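25 December 2025
Hand-held demos, cap and paper task

Quiet building, so we used the long desk all morning. Vaughan Mudgway came in at nine and we had both hand-held grippers charged and paired by half past.

Task for this block: pick up a folded sheet from the desk, set it down square to the desk edge, let go, back off. It sounds trivial. The old policy fails on it because it comes in too steep and pushes the sheet along with the tips. We want demos with a low approach and a slow close.

Settings, same as the last Flodside block except where noted:
Start pose: jaws open, above the near corner of the desk
Close time: 350 ms minimum, anything quicker gets thrown out
Log rate unchanged
Marker check before every batch (new)

The marker check was Callum Swanson's idea and it paid off on the first batch. The pose track had a step in it each time the wrist rolled past a certain point. I blamed the lighting, then the clock. It was the bracket screw. Tightened it, put a paint line across the head so we can see if it backs out, reran the batch. Track is smooth now. The first batch is marked bad in the log but I have not deleted it. Vaughan wants it for testing the filter.

Second problem: my demos and Vaughan's don't look alike. He pauses before closing, I don't. Mixed together, the policy will probably learn to hover. We agreed on a short pause for everyone and wrote it on the card. I redid mine.

Third, the Skornik export script still drops the last frames of a run if you stop recording with the jaws closed. Workaround: open the jaws, wait, then stop. Callum has a fix on a branch – do not merge it until someone has tried it on the older runs too.

Folder is pacheco_paper_02. Last good run is 1540.
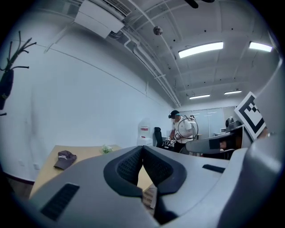 Vusholm Robotics, Teaching and Demonstration Group

Wide view from one gripper, with the other one in use toward the back of the office by the water dispenser. The jaw pads are in view the whole time in this mount, so the closing can be checked from video alone and we don't need the jaw encoder for that. The cap stays on the desk as a fixed object for now. Moving it between runs comes later, as does the plant.

Left to do in January:
– 4 more batches of the paper task, low approach only
– same again with the cap moved
– compare 2 people's demos trained apart against the mix
– spare bracket, longer screw, thread lock
– ask Callum where the second charger went

Stopped at one. Grippers are on charge, and the card with the pause rule is taped inside the lid of the case.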